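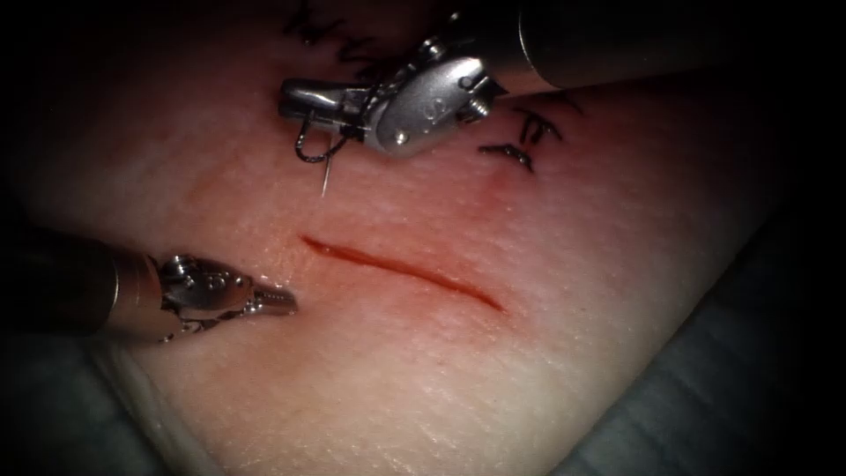

Slide 1. Suture pad, single straight incision, curved needle held above the surface near the left end of the cut.

Speaker notes: Closing a straight incision on a practice pad
Skills lab teaching day, April. Presenter: Valentina Aravena. Slides maintained by Kevin Correa.

Slide 1 notes
Leave the slide up while people sit down. Start with the wound, then the needle. The cut is narrow and the edges lie close together, so very little force is needed to bring them into contact. Say this early. Most of the errors we mark in the first session come from people closing a wound that is already nearly closed, and pulling it until it puckers.

Point out the darker line along the lower right half of the incision. Ask the room what they would check before placing a stitch there. The answer I want is depth. On a pad, as on skin, the bite has to take the same depth on both sides, and a surface view gives only part of that information. Open the edges gently and look.

Then the needle. The tip is pointing down at the surface with the thread attached behind it. Pause on the tip. Everything in the next section depends on the angle at which it meets the tissue.

Slide 2: Terms
Bite: distance from the wound edge to the point where the needle enters or leaves.
Travel: distance between one stitch and the next along the wound.
Swage: the end of the needle where the thread is joined.
Body: the curved part between the swage and the tip.
Tail: the short free end of the thread left on the entry side.
Read these out once. Heriberto's group uses "pitch" for travel. Either is acceptable on the score sheet.

Slide 3: Loading the needle
Grip the body about two thirds of the way back from the tip. Gripping on the swage bends or breaks the joint. Gripping too near the tip leaves no length to come out on the far side.
The needle should sit at a right angle to the jaws for a standard forehand pass. Small deviations are fine if they are deliberate.
Check the thread before moving. A loop lying near the jaws can get caught when they open. Go back to slide 1 here and show where the thread curls below the wrist of the needle driver. Clear it first, then approach.

Slide 4: Entry
Tip perpendicular to the surface. A shallow entry gives a shallow bite and the edges roll inward.
Use the shadow. Under a bright central light, the shadow of the tip gets closer to the tip as the needle comes down, and the two meet at contact. It is a useful depth cue on a pale, even surface with few other features. There is a faint one on slide 1 if anyone asks. It is less useful toward the corners, where the light drops off. Move the pad so that the work stays in the bright area.
Do not push. Once the tip is through the surface, rotate the wrist and let the curve carry the needle. Pushing in a straight line widens the hole and tears the pad.

Slide 5: Exit and pull-through
Bring the tip out at the same distance from the edge as the entry. Let enough of the body show before regrasping. Take hold behind the tip, never on it, and follow the curve out.
Draw the thread through slowly and leave the tail. Beginners lose the tail more often than they lose the needle. If it goes, remove the thread and start the stitch again.

Slide 6: Spacing
For the exercise, use a 5 mm bite on each side and 5 mm travel. These are training values for this pad. They are not a clinical recommendation, and the slide says so in small type. Say it aloud as well.
Order of placement: Anselmo teaches starting at one end and working along. Enikő places the middle stitch first and halves the remaining gaps. Both work on a straight cut. Halving is more forgiving if the two edges are slightly different in length. Do not let this turn into a debate, we lost ten minutes to it last time.

Slide 7: Tension
Edges touching, no blanching, no ridge. Pads do not blanch, so look for the ridge.
The Colteo pads are stiffer than the Pendby ones and will hide excess tension until the last throw. The Pendby pads show it at once but tear sooner. Tell people which one they have been given.
Square the knot and lay it to one side of the wound. All knots on the same side.

Slide 8: Common faults
Unequal depth, giving a step between the edges.
Needle gripped at the swage.
Bites that drift wider along the length of the wound.
Thread crossing under the instrument during the knot.
Tip dulled from being grasped. Replace the needle, do not work around it.
I have clips for the first two. Skip them if we started late.

Slide 9: Exercise
Work in pairs, one suturing and one watching, then swap. Each person places up to six stitches. The watcher calls bite and travel before each pass and says nothing during it.
Scoring is on symmetry, depth and knot position. Time is recorded but not scored in the first round.
Used needles go in the sharps container before the pads are handed in. Check the tray against the issue sheet.

Slide 10: Questions
Likely ones:
Does the color of the pad matter? Dark thread on a pale pad is easier to see. No other effect that I know of.
Can the same incision be used twice? Twice at most. After that the old holes guide the needle and the exercise stops measuring anything.
Why a straight cut? It isolates depth and spacing. The curved wound is in session 2, with Kevin.

Handouts are at the back, with the score sheet on the reverse. The spare pads are in the second drawer.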